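Ostley Shared Kitchen — questions we get asked a lot

Last updated 3rd August. If your question isn't on here, email the desk, don't ring, the phone is in the store room and we miss most calls.

Booking

How do I book a slot?
Online calendar, pick a bench, pay. Slots are 3 hours. You can book two back to back but not three, it's not fair on the others.

Can I book for somebody else?
Yes but your name is on it. Your name, your mess.

How late can I cancel?
Up to the evening before, full refund. After that no refund, sorry. We'll move you once if there is a gap.

What does it cost?
£9 a slot for members. Non members see the price page, it changed in April and I don't want two versions floating about.

Do I need a food hygiene certificate?
If you're selling what you make, yes, bring a copy. Jam for your nan, no.

Getting in

Where's the door?
Side entrance, down the alley off Heterau Row. Not the front, that is the dentist's. Buzzer 301.

Is there parking?
Two bays for loading, 20 mins max. Otherwise the street. Trolley is behind the door — please put it back there.

The code doesn't work.
Press the star first. Still no? You are probably early, codes only go live at the start of your slot.

Equipment

What's included?
Hob, oven, bench, sink, pans, trays, scales. Bring your own knives, tea towels and boxes. Foil and greaseproof also yours to bring.

Can I use the big mixer?
After an induction. Takes ten minutes, ask when you book. The Šindelář one is for bread dough only, no icing, no meringue, it goes everywhere.

Is there a freezer?
Small one. Label and date everything. Unlabeled stuff goes on the first of the month, no exceptions, we've heard them all.

Can I leave ingredients between slots?
Dry goods in a lidded tub, one shelf per member. Nothing open. Nothing in paper bags — we had moths.

Bottles and jars

Do you supply bottles?
No. We do a group order from Katetti a few times a year, item 3114 is the plain one most people go for. Add your name to the list by the sink.

How do I sterilise them?
Wash, rinse, low oven till dry. Lids seperately, in just-boiled water. Fill hot sauces while the glass is still warm or it can crack.

Any tips for filling without the mess?
Stand the bottle in a bowl. Catches the drips, and you can pour the spill back if the bowl was clean. Wide funnel for chutney, narrow for oils.

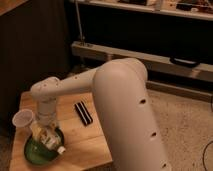

Leaving

What do I need to clean?
Everything you touched plus the floor round your bench. Spray and cloths under the sink. Blue cloths for benches, red for the floor, dont mix them.

Where does the rubbish go?
Food waste in the brown bin outside, glass in the crate, rest in the black bin. Cooking oil goes home with you.

I left something behind.
Lost property box by the door, kept two weeks. Mostly lids.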